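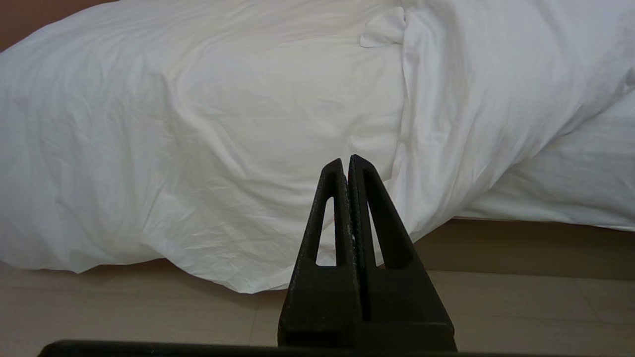 menaka_j
Bed making is the chore I would hand over first, before dishes, before floors, before anything, and I have been reading up on whether a machine could do it for me yet. I cleaned holiday lets for years (my old outfit was called Clerstead, in case anyone here ever stayed in one) and I must have made beds in my sleep by the end. People who haven't done it for a living think of it as a flat job, a big rectangle on top of another rectangle. Then you get a white duvet like this one, wrinkled all over, with the hem nearly on the floor in one spot and well clear of it farther along, and a pair of closed black fingers in front of it that have to decide where to pinch. Where is the corner? I couldn't tell you from that angle, and I've done thousands. So my question for the group is a plain one — would you trust any machine with this today, and if not, what would you give it first?

flatsheet_phil
Not today, no. I fix commercial dryers and folding equipment, and the folders we service are wonderful as long as a person feeds the edge in straight. Give one a nice square sheet and it'll go all shift. Give it a duvet cover with one corner tucked up inside itself and you're on your knees with a flashlight. Cloth never sits the same way twice, and everybody in the trade has known that forever.

Auður Thoroddsen
I'm going to disagree with Phil a little, and kindly, as I've enjoyed his dryer posts very much! A folder is a fixed machine and it only knows one motion. With two fingers and a view of the cloth you can take hold, pull, look again, and take hold somewhere better. That is all I do myself when I make the bed in the morning, half awake and looking for my glasses. I don't find the corner first either. I grab whatever hem is closest and run my hand along until I come to it.

flatsheet_phil
Fair enough, but you feel the seam when your hand gets there. What does a hard finger feel? And how long does the whole business take? At the hotel I look after (the Flalach, if you know it) they want a room turned over before the next cart comes down the hall. If it takes the machine 7 minutes to find one corner, the housekeeper has finished and gone on to the bathroom.

Auður Thoroddsen
Oh, for a hotel I agree with you completely. I was thinking of home, where I wouldn't mind if it took all morning while I was out. My mother can't lift a heavy duvet anymore, and for her slow would be just fine. She'd probably sit and keep it company.

menaka_j
That's a lovely point about your mother, and it's closer to why I asked than I let on. My shoulder is the reason I stopped doing the lets. The pulling never bothered me, it was the lifting and shaking out, over and over, 3 or 4 big beds before lunch. Could two fingers on one arm shake out a king size at all? I have my doubts. I used to get Du, who worked the other side of the bed with me, to take the far corners, and we'd snap it up together on a count.

binday_again
Two arms or forget it, in my opinion. I'd start it on pillowcases. Or socks! My workshop has a machine that picks parts out of a bin and it does fine with brackets and hates anything floppy, even the plastic bags they come in.

flatsheet_phil
Pillowcases are worse, binday. You have to hold the thing open AND put something in it. I'd start with towels. They're small and heavy enough to hang straight when you hold them up.

menaka_j
Towels it is, then, at least for a first try. I'd still like somebody to have a go at just the one bit, which is pulling an uneven hem level along one side of a bed. No shaking, no corners. Phil, would you call that bed making or would you say I'm cheating?

flatsheet_phil
Cheating. But I'd pay for it.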